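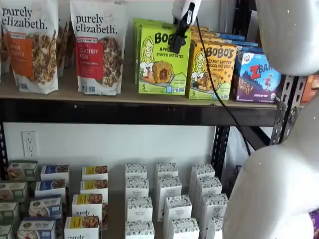
*Upper shelf, granola at the left end.*

# Stock records that match the shelf

Speaker notes, Hiwot Wako
Saturday, December 11, 2021

## Opening (slides 1 to 3)

Start with the definition. Inventory record accuracy is the share of items where the quantity in the system equals the quantity in the store. Some chains allow a tolerance of one unit. We don't. State that before any number goes up, or the first hand raised will be about tolerance.

Data comes from the September audit of the Trorby store. 502 items checked, dry grocery only. Produce and deli were left out because they are sold by weight and need a different method. Babita Kandpal ran the audit and has the raw sheets if anyone wants them after the break.

Do not read the table on slide 3. Point to the two columns that matter: system quantity and shelf-plus-backroom quantity. Let people look at it.

## Where the errors come from (slides 4 to 7)

Go slowly through this part.

Receiving. A case is booked in as a single unit, or a unit as a case. The error is large and usually gets caught within a week by the reorder report.

Scanning. Two flavors at the same price, cashier scans one and keys the quantity. Total on the receipt is right. Both item records are now wrong, in opposite directions, and the category total hides it. Mention that Trorby changed the register setting so that the quantity key is blocked for multi-flavor lines. Checkout time went up slightly. Remo Nägeli has the timing data and will object if I call it negligible.

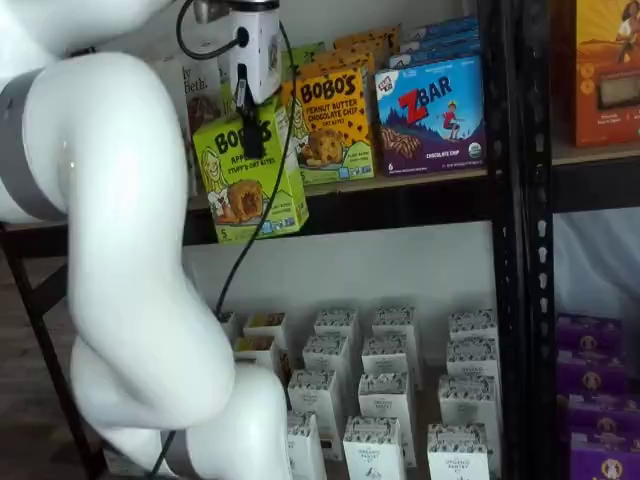 Why does the system keep showing stock when the shelf is out?

The record only changes when something is received, sold, or adjusted by hand. Units that were stolen, damaged, or put in the wrong place trigger none of those, so the quantity stays above zero and no reorder goes out.

Move straight to slide 7 after that. The term is phantom stock. Write it on the board, it comes back in the second half.

Unrecorded waste. Torn packages go in the bin without a write-off. Most stores have a waste sheet. At Trorby it was on a clipboard behind the baler door. It is now next to the backroom sink. Write-offs recorded per week increased. That does not mean more waste.

## Counting method (slides 8 to 11)

Full annual count versus cycle count. Keep the comparison short, this audience knows the annual count.

Cycle count rules used at Trorby:

- Count before opening, never during deliveries.
- Counter does not see the system quantity.
- Backroom first, then shelf.
- A mismatch is counted again by a second person before any adjustment.
- Every adjustment carries a reason code. Nine codes in total, and "other" is not one of them. 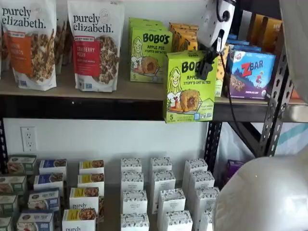 *Two purely elizabeth pouches, the one on the right in Cranberry Pecan.*

Explain ABC ranking by sales value. A items monthly, B items quarterly, C items twice a year. Gaëtan Lefèvre argues for ranking by error history instead. Give his view a fair minute. My position: use sales value for the first year, when there is no error history worth ranking on.

Zero-quantity items need their own list. If the system says zero and the shelf has four, a sales-based ranking will not find it for a long time.

## Software (slide 12)

One slide only. Trorby uses Dultik for counts and Kingi for ordering. The nightly export between them failed without an alert during the audit period. Adjustments made on those days never reached ordering. Check the log file size each morning. A file of 1186 bytes is the header with no rows.

If asked about Plastau: not tested, no opinion.

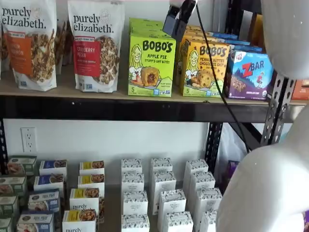
*Granola pouches and Bobo's boxes, upper shelf.*

## Remaining time

Hanane Lamrani takes the shelf label section from slide 13. Hand her the clicker and the laser pointer, the spare has no battery.

Skip slide 14 if we are past the half hour. The same chart is in the handout, with the axis corrected.

Handouts are by the door. Sign-up sheet for the spring count training goes around during Hanane's part.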